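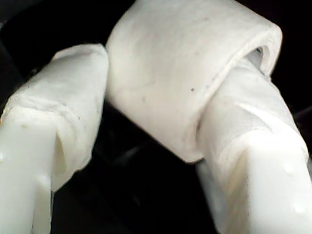 Soft White Rolls: Your Questions

Welcome, and thank you for stopping by! Most of the questions on this page came to us in letters and at the shop counter over the years, and we've tried to answer them the way we would if you were standing there with a roll in your hand. If yours is missing, write to Ntombi Mahlangu at the Gumine shop and she'll get back to you, usually the same week.

What are the rolls used for?
All sorts of things. Plenty of our customers are quilters and doll makers who like a narrow, soft fabric they can wind, pad and stitch without a fuss. Others line drawers with it, wrap Christmas ornaments, or cover the ends of padded hangers. They aren't sold as medical supplies, so please keep your first aid box stocked from the pharmacy.

How much fabric is on a roll?
The standard Gumine roll is 2 inches wide and 13 feet long. We also make up a 50-foot roll for people with bigger projects, but it isn't kept on the shelf, so give us a few days to wind it for you.

Why is my white a little different from my friend's white?
White is a funny color, and we don't bleach ours to a hard, bright shade. One batch may lean toward ivory and the next may look nearly blue under a kitchen light. If you're making something where the pieces sit side by side, buy all you need at once and say so in your order — we'll pull everything from the same batch.

Is a bit of fuzz normal?
Yes, and it's part of what makes the fabric pleasant to handle. You may find a few wisps along a cut edge, especially if your scissors have seen better days. Snip them off, please. Pulling at them only brings their neighbors along. 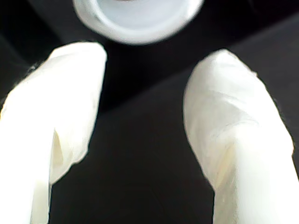 Folds, creases and a few loose fibers in soft off-white material.

How do I get creases out?
Hang the piece up overnight first, as small wrinkles often drop out by themselves. For a deep fold, use a warm iron with a clean cotton cloth laid over the top, and press straight down and lift. Sliding the iron back and forth stretches the fabric, and then you have a wavy edge to deal with as well as a crease.

Can I wash it?
By hand, in cool water with a little mild soap. Squeeze it gently in a towel and dry it flat. It will shrink somewhat the first time, so wash before you cut if the finished piece is going to be washed later on. (Tshepo Swanepoel, who does our winding, learned this with a set of curtain ties and would like you to be spared.)

My roll has started to come loose. How do I wind it again?
Lay it out on a clean table, smooth it with your palm, and start from the end that was in the middle. Keep a light, even pull and nudge the edges level every few turns. A roll wound too tightly comes out full of ridges, so stop when it feels firm but still gives a little when you pinch it.

Where should I keep the rolls?
Somewhere dry and dark, standing on end if you have the room. An old pillowcase makes a fine cover and keeps the dust off.

Do you sell to schools and clubs?
We do, and gladly! Orders of 100 rolls or more need a little notice, and the shop is closed for the first week of August.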